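# Hello from Pitmont

I'm I-seul Koo and I run Pitmont, a small cookery school where grown-ups come to learn the sort of food you'd want on a wet weeknight.

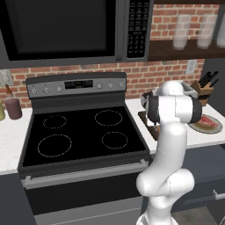 I started teaching in August, nine years ago, with two pupils and a borrowed set of knives. One of them wanted to stop burning rice. The other had just moved out of her parents' house and was living on toast (she now makes a better fish pie than I do, and I've told her so!). Word got about, and I've since had more than 300 people through my classes.

Before all this I did the accounts at Essien, a tile importer, and cooked for everyone I knew at weekends. I never trained in a restaurant. I learned from my aunt, who measured everything with a chipped teacup, and from getting things wrong over and over until they tasted right.

Classes are small and fairly noisy. We cook one main dish and something to go with it, then we sit down and eat the lot – so please don't have a big lunch first. Soups and dumplings fill up fastest. Bread is my own favourite, though it does mean a long day and a lot of tea.

If you can't eat something, tell me when you book and I'll change the recipe. Beginners are very welcome, and so are people who've been cooking for years and are bored stiff of their own dinners.

Bookings for the winter term are open now. Drop me a line through the contact page and I'll write back myself, usually in the evening once the washing-up's done.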